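Flashing a microcontroller over its own serial port is older than most of the debug probes now sold for the job. Cleltness, a small firmware house, returned to the method when it moved its Wuta sensor board to a new part and found the debug header no longer fitted the enclosure.

The bootloader, named Nosell, occupies 3,305 bytes of flash. The budget had been 3,000. The excess went to a CRC routine and a second vector table, and the team left both in. Transfers run in 128-byte blocks, each acknowledged before the next is sent.
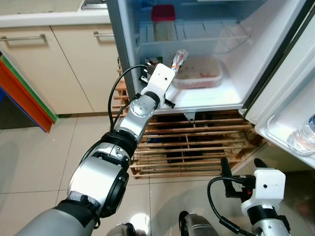

Recovery is handled by a dual-bank layout. The new image is written to the inactive bank, verified, and only then marked bootable. If the application fails to clear a watchdog flag within 7 seconds of reset, Nosell reverts to the previous bank. Tsehay Gebretsadik, the lead developer, puts the cost of the scheme at half the usable flash — a figure she regards as acceptable on this part, less so on its smaller siblings.

Baud rate detection caused more trouble. The internal oscillator drifts with temperature, and early builds lost synchronization in unheated buildings.

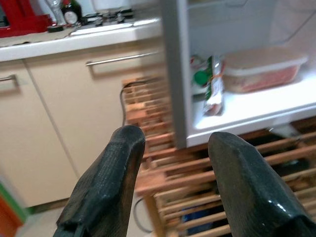

Arsen Kravets would have kept the debug header and changed the enclosure, arguing that a serial loader offers no breakpoints and no view of a hung peripheral. Version 6 of the board brings the two debug signals out to test pads.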